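Anyone had robot arms put in where they do assembly by hand?

I do small gear assembly at Tistau, ten of us on the bench. In July they set up two arms at a cloth-covered table and I've been told I'll be "cell attendant" on the same pay. Is that a real job or a step to the door? They ask us to look after the floor side too.

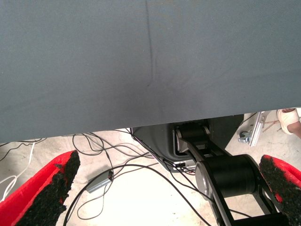 Cables and what looks like a hub or adapter below the cloth, one of the arms behind

My worry is mostly the cables. I've asked twice who is responsible if I trip. 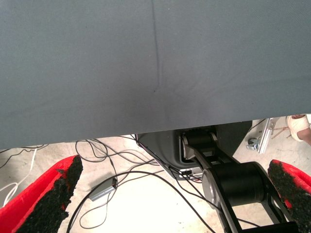
Same spot, white cable at far left

The part they want to automate is the plate with the two small gears and the bevel gear. I've done that one for years.

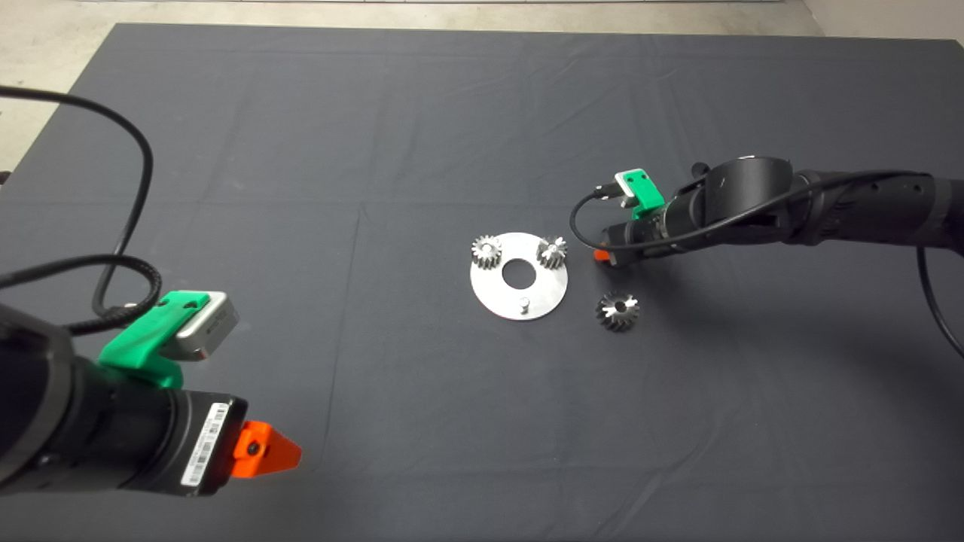 Plate, peg and gears on the table between the arms

Posted by benchside_521

Imden_retired
We went through this at Barrios. Attendant was a real job but a different one. You load parts, clear jams and write down every stop. My hands hurt less and I was bored a lot more. Get the new title and pay grade in writing before you train on it, and ask what happens to the other nine. At our place 3,000 parts a week moved to the cell and two people went to packing.

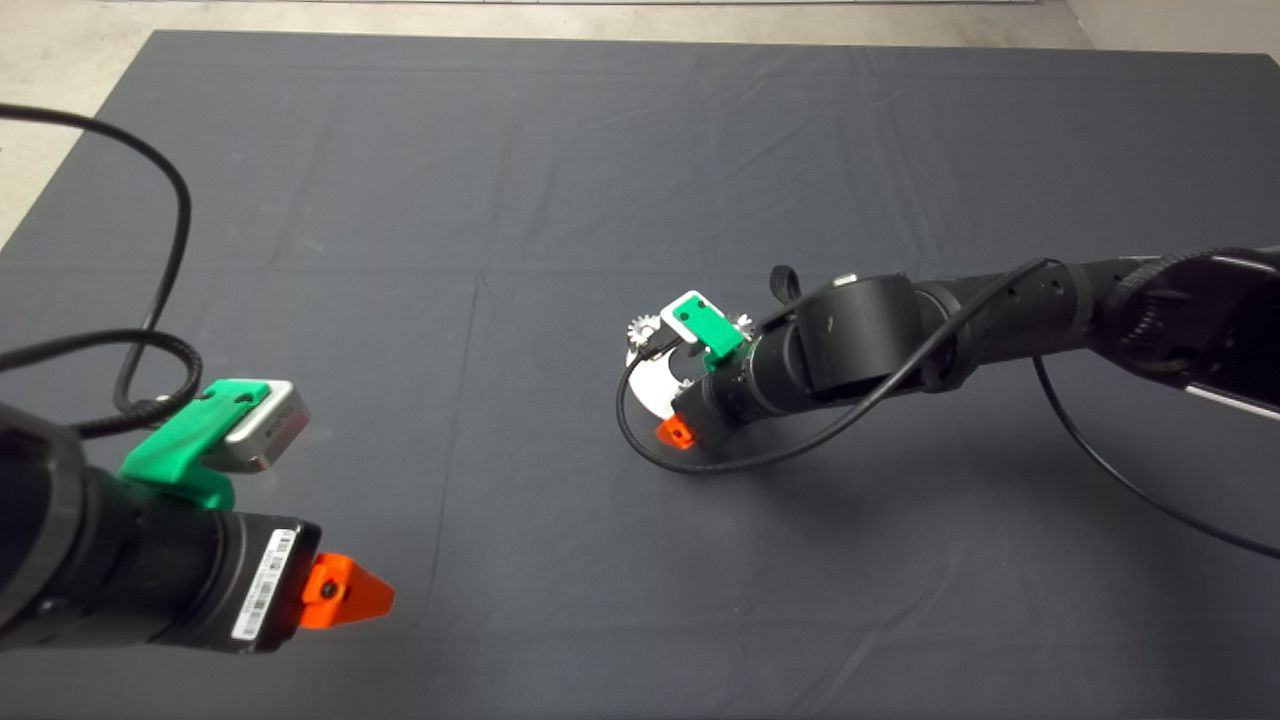

Ask as well who may enter the area while the arms are powered, and how you stop them. On the cables, put it in an email with the date. Talking to the lead got me nowhere - the email got covers put down in 30 days.

skondisa_nights
same thing here, they said no layoffs and so far thats true. learn it before the others do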